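Pellach Walking Guide, Set-up Manual
Section 5: Preparing and walking your route

Written by Mesfin Tufa, checked by Nahom Feyisa. Last change: Sep 17, 2024

This section is for the person who will lead a group on foot through the streets of the Kinyua route. Please read it to the end before you put any stop into the route sheet. The total length is 3136 steps by my own walking, so a person with longer legs will get a smaller number.
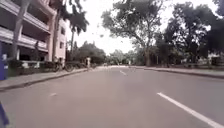
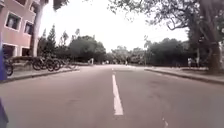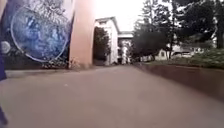
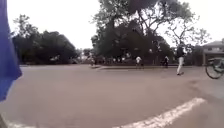

Street and path views for the Kinyua route.

5.1 Before you go out

1. Print the route sheet on one side of the paper only. The back side is for your notes.
2. Write the name of the route, the name of the leader and the starting hour in the top box.
3. Put the sheet in the Gavwood folder with the hard cover. A soft folder bends when you write standing up.
4. Check that your pencil is sharp. Pen ink becomes pale if the paper gets rain on it.

Note: The sheet from May has the old stop numbers. Please do not mix it with the new one.

5.2 Marking the stops

1. Walk the full route one time without the group.
2. Choose each stop at a place where people can stand on the sidewalk and leave enough space for others to pass.
3. Give the stop a name from something that does not move. A mural, a column, the color of a building or a very large tree is good. Parked bicycles are not good, they can be gone tomorrow.
4. Write on which side of the street the stop is, left or right, in the direction of walking.
5. If two buildings have a similar color, add one more detail, for example the balconies or the trim of the windows.

Caution: Do not make a stop on the road surface, also when the road has no cars. The group must stay behind the curb.

5.3 Walking with the group

1. Stand at the front and ask one adult to stay last.
2. At every curb, stop and look in both directions. Wait until the last adult raises a hand.
3. Keep to one side on the shared paths, so that bicycles can go by.
4. Where the road makes a curve, cross only after it, where you can see far.

Note: One group should not be bigger than you can hear and see. If you must shout, please make two groups.

5.4 After the walk

Copy your notes to the Tisa form the same day. Field 2480 is for a stop which was blocked, and you must fill it also when the answer is "none". An empty field sends the form back and you will need to start it again. Keep the paper sheet until the form is accepted.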